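# Solange Ouellet and the sheet that never comes out twice 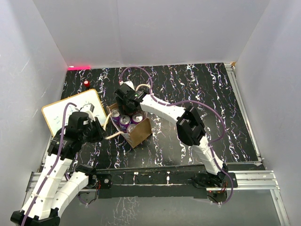
*White, violet and gold streaks on a black tabletop, with an open cardboard box in the middle.*

Solange Ouellet has been marbling paper for 16 years, and she still makes a small noise when a good sheet comes up off the bath. I heard it four or five times during the morning I spent at her workshop in Erorstead. It's somewhere between a gasp and a laugh, and I started listening for it.

If you've ever opened an old book and found swirls of color on the inside of the cover, you've seen marbled paper. The paint floats on a shallow tray of thickened water. You push it around with a stick or a comb, lay a sheet of paper on top, and lift it off with the whole pattern stuck to it. That's the short version. I had read the short version before I went, and I was not at all ready for how fast it is, or how lovely!

"People think it's slow work because it looks old," Ouellet says. "The getting ready is slow. The marbling is over before you've finished worrying about it."

She cooks her bath the evening before, from carrageenan, a powder made from seaweed. It goes into a bucket with water, gets beaten until there are no lumps, and then sits overnight so the air bubbles can rise out of it. In February, when I visited, the workshop was cold enough that she had wrapped the bucket in a blanket. Too cold and the paint sinks. Too warm and the bath goes thin and smells like low tide by lunch.

"I once left a batch for a week in July," she says. "We don't need to talk about that."

She came to it through bookbinding. Her first job was at Poirier, a small bindery that mostly repaired church registers and town ledgers, and for a long time she only handled marbled paper that other people had made. One day a ledger arrived with a torn endpaper in a pattern the shop couldn't match. The owner told her to have a go. She made two trays' worth of mud, went home with blue fingers, and came back the next morning an hour early to try again.

"It was awful, all of it. Brown on brown. But there was one corner, maybe the size of a playing card, where the paint had done what it was supposed to do. I cut that corner out and I still have it." She does, too. It's pinned over the sink, and I have to report that it is a very nice corner.

The ledger, by the way, eventually got its endpaper. It took her until the fall.

I asked how she plans a pattern, and she pulled out a fat spiral notebook in which every page is a recipe. Black first, then gold, then a white with extra ox gall in it to make it spread. Ox gall is what it sounds like, and it's what makes one drop of paint shove its neighbors aside. The order matters as much as the colors do. Put the white down before the black and you get a completely different paper.

"The first color gets squeezed into the veins," she explains. "So if you want dark veins, dark goes first. If you want a black ground with thin bright lines running through it, like a stone, you have to think backward. I like thinking backward. My sister says it's the only way I think."

Stone patterns are her favorite, and they're the ones she gets asked for most. She has strong feelings about marble-look surfaces in general, and once she gets going on countertops it's hard to steer her back. She photographs them in hotel lobbies. She has opinions on bank floors. She'll stop at a printed tabletop to look for the place where the pattern repeats, and she's delighted when she can't find it.

"Real stone has a direction. Something pushed it, a long time ago, and you can feel which way. When I make a stone paper I give it a push too. I blow on it, or I tilt the tray a hair. If it has no direction, it just looks like spots."

The tools are mostly homemade. Her combs are strips of wood with pins set into them, some with wide gaps for big feathery waves and some so fine that they look like a hairbrush for a mouse. The exception is a metal rake from Rulorex, which she saved up for in her third year and which she handles like a violin. Her paper comes from Asano, in flat parcels that she opens on the floor. She brushes each sheet with alum before she uses it – this is what makes the paint hold on – and stacks them under a board while they're still damp.

Then she let me do one.

I want to say it went well. I flicked the black with a whisk made of broom straw, and most of it hit the tray. I flicked gold over it, and it opened up in circles, each one pushing at the next, and I completely forgot I was supposed to be asking questions. Laying the paper down is the hard part. You hold it by two opposite corners and let the middle touch first, and you must not stop halfway. I stopped halfway. There's a pale line across my sheet now where I hesitated, and Ouellet looked at it with real interest.

"There's an old pattern that does that on purpose," she said. "Spanish wave. You rock the paper as it goes down and you get these soft stripes, like folded cloth. Yours is a Spanish wave with only one wave."

It's on my wall at home.

Her biggest job so far was for a poetry press that wanted every copy of a book wrapped in its own sheet. The order was for 2,000. She ended up making 2,580 to have enough that she was happy with, and she dried them on lines strung across the workshop, then the hallway, then her bedroom. The rejects became gift tags, drawer liners, and a lampshade that she now regrets a little.

"By the end I was dreaming in veins," she says. "And then the last one came up, and it was the best of the lot, and I had to send it away with the others. I have no idea who has it. I think about that person. I hope they like it!"

I wondered if she ever got tired of not being able to repeat herself. She can get close to a pattern, close enough that a customer with a matching pair of albums will be pleased, but lay two sheets side by side and the differences jump out.

She rinsed a comb and thought it over. "When I was at the bindery, that drove me crazy. I wanted to match things. Now I look at the second one and I want to know what it's doing over there in the corner that the first one didn't."

For anyone who wants to try it at home, she suggests starting with a roasting pan, cheap acrylics thinned to the weight of milk, and plain drawing paper. Skim the bath with a strip of newspaper between sheets. Wear clothes you don't love. And keep the ugly ones for a month before you throw them out, as some of them improve.

She'll be teaching a beginners' class in the spring, in the same workshop. I've already put my name down, and I'm bringing an apron this time.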